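Solgate Swim Mornings: where we are at the end of August

Hi Samuele,

You asked for something short and readable this time, so I'm skipping the template and just telling you how it's going (the spreadsheet is attached for Grisow's finance people, who I know will want it!).

The big news is that the Monday class is full. We have 26 adults signed up, most of whom had never put their face in the water before June, and there's a waiting list of 15. I'd love to open a second session, but the Kurek pool can only give us 7 a.m., and I'm not sure our folks will come that early. I'm asking them this week.

Spending so far is $2,467. Most of that is lane rental, then the instructor's hours, and then the bus passes, which went faster than I planned. I underbudgeted those, plain and simple. If it's okay with you I'd like to move what's left in the printing line over to passes. We barely print anything now that sign-up is by text.

Two things didn't go well. The changing rooms were closed for most of one week over a plumbing problem, and we lost 2 people who never came back (I've called both, and one might rejoin in the fall). And the kickboards from Giltero showed up late and in the wrong size, so we're still borrowing the pool's old ones.

The suit fund has been the happy surprise. I put it in the proposal almost as an afterthought, and it's the part people thank me for – a decent swimsuit costs real money, and plenty of people stay home over it.
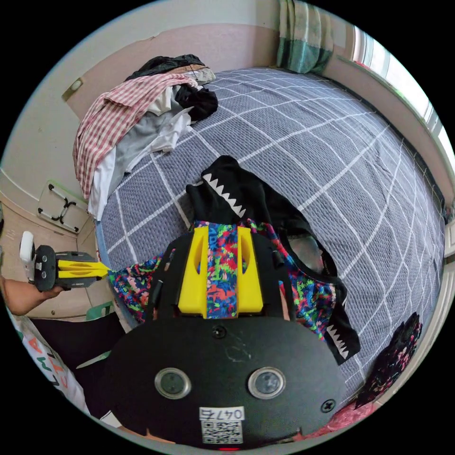
I'd like to keep the fund going through winter, with a bit set aside for goggles and caps too. Could you tell me by the next call whether Grisow would be open to that? I also need a yes or no on the bus passes before I reorder.

Talk soon, and come swim with us sometime!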